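Galanis Recalls Carpet Adhesive

7/18/19

Galanis is recalling 957 pails of its Wiltari carpet adhesive after tests found solvent levels above the stated limit. The affected pails hold 4 gallons each and were shipped in June.

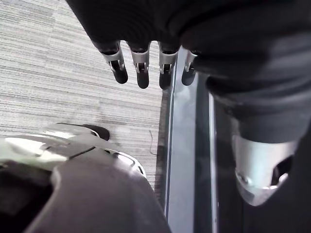 Metal-sleeved fingers over carpet.

Installers should stop using the product and keep sealed pails below 105 degrees. Losix, the distributor, will collect unused stock within 13 days.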